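Checkliste Aufnahmeplatz 2, Stand Juni, mit meinen Anmerkungen

Ich gehe die Liste jeden Morgen durch, bevor wir Demos einspielen, und schreib einfach dazu, was mir auffällt. Wer's kürzer mag, liest nur die Punkte!

1. Not-Halt gedrückt und wieder gelöst: ok
Bitte wirklich drücken, nicht nur anschauen (Sem, ich hab dich gesehen).

2. Arm in Startstellung, Weg zum Tablett frei: ok

3. Kabel am Greifer: Bemerkung
Die Schlaufe hängt mir immer noch zu weit durch. Bram will bei Dasex kürzere bestellen, bis dahin fahren wir mit halber Geschwindigkeit. Bei den letzten 100 Demos ist zwar nichts hängen geblieben, aber ich guck trotzdem jedes Mal hin.

4. Matte liegt flach: ok mit Bemerkung
Eine leichte Knickspur oben, sonst glatt. Ein paar Krümel oder Fussel sind auch drauf, die wisch ich vor dem ersten Durchgang weg.

5. Tablett leer, Objekt links daneben: ok

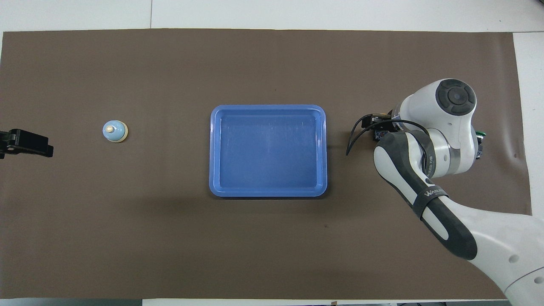 6. Licht: Bemerkung
Yao-tsung hätte gern weniger Spiegelung auf dem blauen Kunststoff, weil das Modell von gestern ständig danebengegriffen hat. Ich hab die Lampe ein Stück gedreht, so richtig weg ist der Glanz damit noch nicht. Vielleicht hilft ja doch der Diffusor aus dem Visser-Schrank?

7. Hände weg vom Arbeitsbereich, sobald die Aufnahme läuft: ok
Auch wenn das Objekt umkippt! Erst stoppen, dann aufstellen, dann die Episode als Fehlversuch markieren. Nicht löschen, Hanneke braucht die Fehlversuche fürs Training.

8. Speicherplatz und Zeitstempel: ok
In Clalora einmal die Probe-Episode öffnen und bis zum Ende abspielen.

Offen von gestern: 27 Episoden ohne Aufgabentext. Die trage ich heute Nachmittag nach, falls mir keiner zuvorkommt (gern!). Freigabe für den Platz erteilt, nur eben langsam fahren, bis das neue Kabel dran ist.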